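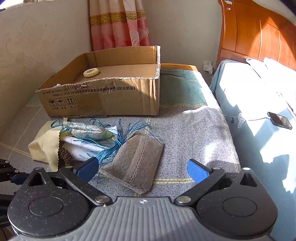

小布袋、香囊、编绳这类零碎,我是怎么收进一个纸箱的

先说一下背景。我这个人不怎么买衣服,也不怎么买包,偏偏对小布袋没有抵抗力。买个手串送一个布袋,买个勺子送一个布袋,出去玩一趟景区门口还要再带一个香囊回来。扔吧,舍不得,好好的布呢;留着吧,抽屉里一拉开全是带子,绳子缠着流苏,流苏缠着拉链头,找个东西能找出火来。

上个月我终于下决心把卧室抽屉清了一遍,前后弄了三个晚上(第一个晚上基本在发呆和闻香囊)。朋友 Radka Trajkovski 看完说让我写出来,她家情况比我还严重。那我就写写,顺序是我自己摸索的,你照着改都行。

要准备的东西

一个纸箱。旧的就行,我用的是装厨房金属用品的快递箱,箱子正面印着一大段食品安全国家标准,还有小心轻放、怕湿、向上那几个图标。盖子没了,边上撕得毛毛糙糙的,我一点也不介意,反正它要待在衣柜里,没人看。大小呢,能平放进一本杂志就够了。太深的别用!我第一次用了个深箱子,小东西全沉底,和没收拾一样。

几张白纸或者旧棉布,用来垫底和隔层。

一把软毛刷,化妆刷退役下来的最好,梳流苏要用。

一把宽齿梳,可有可无。

小剪刀,剪线头。

便签和笔。

另外你需要一块大平面。我习惯在床上弄,毯子铺平,小东西放上去不会滚,绳子也不打滑。在桌上做过一次,珠子掉地上弹到柜子底下,我趴着用衣架掏了半天,从此再也没在桌上弄过。毯子最好选颜色素一点的,花毯子上找一根细线能把人找哭。

第一步,全倒出来

抽屉里的、包里的、外套口袋里的,统统拿到床上来。这一步不要挑,也不要边拿边想“这个要不要留”。一想就完了,手里捏着一个袋子开始回忆它是哪年哪月在哪里买的,一个小时就过去了。

倒完以后把袋子一个一个捏一遍,摸摸里面有没有东西。我在一个布袋里摸出过一枚耳钉,找了它大半年!还有一个里面是干燥剂,已经漏了,倒了我一手小珠子。

然后手机放远一点,别放在这一堆里。我有一回把手机当隔板压在布上,来了个电话一抓,一堆东西全带翻了。

第二步,按料子分,别按用途分

这个是我走过弯路的。最开始我按用途分,装首饰的一堆,装茶的一堆,装杂物的一堆,分完发现每一堆里软的硬的、掉毛的不掉毛的都混在一起,放两天又缠上了。

现在我这么分:

无纺布的一堆。就是那种摸起来有点像纸、灰扑扑的袋子。它不怕压,可以放最底下。缺点是边上容易起毛,毛絮会粘到别的布上,所以单独放。

棉布和细布的一堆。花边剪成锯齿的那种布袋也在这里。锯齿边是为了少脱线,但也架不住反复揉,叠的时候让锯齿边朝里。

织锦缎的一堆。香囊一般都是这个料子。缎面最怕勾丝,一根倒刺就能拉出一条线来,摸之前先看看自己的指甲(我说真的,我吃过亏)。

绳子、手绳、编圈,一堆。

带流苏的,不管什么料子,全部单拎出来。流苏是整件事里最麻烦的角色,下面单独讲。

分的时候堆和堆之间留出一个手掌的距离,不然分着分着又合成一堆了。

第三步,收拾流苏

流苏乱了千万别用手指直接往下捋,越捋越打结。我的办法是这样的:

一只手捏住流苏头,就是线束扎起来的那一圈,捏紧。另一只手拿软毛刷,从最末梢开始刷,刷顺了再往上挪一点,再刷。跟梳长头发一个道理。要是线上有压出来的弯,烧一壶水,把流苏提着在壶嘴上方的蒸汽里过一下,手离远点,小心烫。过完趁着软,用梳子轻轻拢直,挂起来晾着。

注意香囊本体不要进蒸汽!里面的香料一受潮味道就变了,我有一个就是这么毁的,现在闻起来像放了很久的中药抽屉。我用保鲜袋把囊身包住,只留流苏在外面,这样放心很多。

晾好之后,剪一条白纸,宽度和流苏长度差不多,把线束整整齐齐放在纸上,卷成一个小筒,用一点点美纹胶粘住纸边。胶不要碰到线。卷好的流苏就老实了,怎么放都不会乱。

没有纸的话吸管也行,把吸管纵向剪开,从侧面套上去。这个是 Haris Delić 教我的,他收拾钓鱼线也是这么干的。粗流苏套不进去,只适合细的。

囊身上如果还有小珠子、小玉坠之类,单独拿一小块棉布裹一下。珠子和缎面磨来磨去,时间长了缎面会起毛。

第四步,绳子盘成圈

编绳比流苏省心。绕着三根手指松松地盘,盘完把绳头从圈里穿过去压住,放平就好。不要绷着盘,绷着盘的编绳放一阵子会有死弯,戴在手上别扭得很。

皮绳另说,皮绳我是直接拉直了夹在旧杂志里的,盘过的皮绳弯的地方会裂。

盘好以后别随手塞到布袋底下,我老犯这个毛病,随手一压,转头就忘了,最后还得满床找。
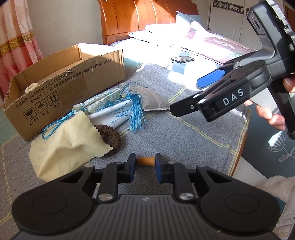 到这儿该分的都分完了,先别急着往箱子里放,坐下来喝口水,顺便做一件很烦但很有用的事:决定哪些不要。

我给自己定的标准特别简单。袋子起毛起得厉害的,不留。抽绳断了又懒得换的,不留。香囊没味道了,但是绣花好看,留,拆开换香料就行。完全想不起来从哪儿来的,也不留,除非颜色我特别喜欢。(好吧,因为这一条我留了不少。)

还有一种是“舍不得但是确实没用”的。我找了个信封,上限放 5 个,超过就得淘汰一个。这个数字没什么道理,信封就那么大。

不要的无纺布袋可以拿去套鞋,旅行的时候很好用。棉布的剪开擦眼镜,或者垫在花盆托底下。

第五步,装箱

箱底先铺一层白纸,四个角压平。别用报纸,油墨会印到浅色布上,我那个浅黄的袋子就差点遭殃。

最底层放无纺布袋。全部压扁,对折,竖着一片一片立起来插进去,像翻唱片那样,想拿哪个直接抽。平着摞的话,永远只用得到最上面那一个。

第二层放棉布袋。叠法是先左右往中间折,再从下往上卷,卷成小卷立着放。抽绳塞到卷里面,别露在外头,露一根就能勾走一串。

第三层隔一块旧棉布,上面放香囊和带流苏的东西。囊身一律平放,纸筒朝同一个方向。这层上面什么也别压。

盘好的绳圈我放在箱子的角落,找了个小瓶盖样子的东西当底托,绳圈套在上面。没有的话拿个小茶杯代替也挺好看。

箱子里留一点空,别塞满。塞满的箱子第二个礼拜就会有东西冒出来,然后你就又开始往抽屉里丢了,别问我怎么知道的!

如果箱壁边缘像我那个一样撕得不平,用宽胶带把边包一圈,不然毛边会勾缎子。我嫌丑,就在胶带外面又糊了一圈布条。其实糊完也没多好看,不过摸着舒服。

第六步,贴便签

便签贴在箱子外面,写清楚每层放了什么。我写的是“下:灰袋;中:布袋卷;上:香囊,别压”。别写太细,写太细了以后每拿一样都要改,改两次就不想改了。

香囊换香料的日子也记在上面。我是每年六月换一次,端午前后外面到处有散装的卖,挑起来方便。

关于放哪里

衣柜上层、床头柜里都可以,别放窗台,太阳晒久了缎子会褪色,蓝色和粉色褪得最快。我家窗帘那一侧的柜子下午晒得厉害,箱子就换到另一头的衣柜里去了。

也别挨着白衣服放太近,香料味道会串。我妈闻着挺喜欢,我自己有点受不了一件白衬衫一股艾草味儿。

梅雨天可以在箱角放一小包干燥剂,用棉布袋装着,别让它直接贴着缎面。樟脑丸就算了,和香囊放一起,那个混合的味道我不想再回忆。

几个常被问到的小问题

有人问锯齿边的布袋脱线了怎么办。拿剪刀顺着齿形修一圈,再抹一点点锁边液,晾干。没有锁边液用透明指甲油也行,就是会变硬,浅色布上看得出来。

缎面勾丝了能救吗?别剪!用细针从背面把线头挑进去,正面拿指甲背轻轻刮平。长的勾丝我救不回来,只能转个面,让它朝下。

布袋能不能洗?棉的能,冷水手洗,深浅分开。无纺布的我不洗,一搓就烂。缎面香囊只拿湿棉签点一点脏的地方,点完马上用干布吸。

要不要买现成的分格收纳盒?我买过一个,格子太小,流苏进去全是弯的,最后拿来装电池了。纸箱自己用硬纸板隔,想隔多宽就多宽。隔板的做法很简单,量好箱子内侧的长宽,纸板各剪一条,中间对着剪一道口子,十字插起来就行。口子剪到一半的高度就停,剪多了站不住。

最后是保持的问题。我现在床头放着一个空布袋,平时拆下来的绳子、送的小袋子先丢进去,等它鼓起来了再一起归到箱子里,一次十分钟就弄完。上星期刚归过一次,流苏只乱了一条,还是我家猫干的。

香囊换香料的具体做法我下回再写,配方还在试,上一包艾草放多了,呛得我打了一晚上喷嚏。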